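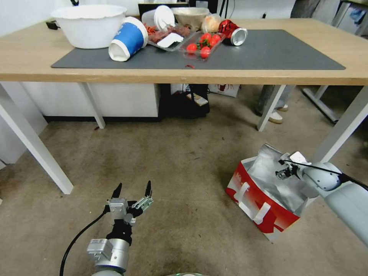 May, 14:20. Havdale sports hall, court 2. Jump testing, second block.

Force plate zeroed twice before the first player. Drift on the left channel down to 4 N over ten minutes, acceptable. Sampling left at the Brivurel default.

Best peak force in the countermovement jump 2146 N, from the taller of the two centres. Her landing is still heavy on the right side — check against the January file before saying anything to the coach.

Free throw set after the jumps: 189 attempts across the squad, 107 made. Lower than the rested set. Order of testing not swapped, so fatigue and time of day can't be separated. Swap next time.

Jonis timing gates dropped out on the baseline sprint, gate 3 only. Batteries changed, same fault. Suspect the bracket. Sprint times from that lane not to be used.

To do: export raw traces, rename by squad number, order new tape for the floor marks.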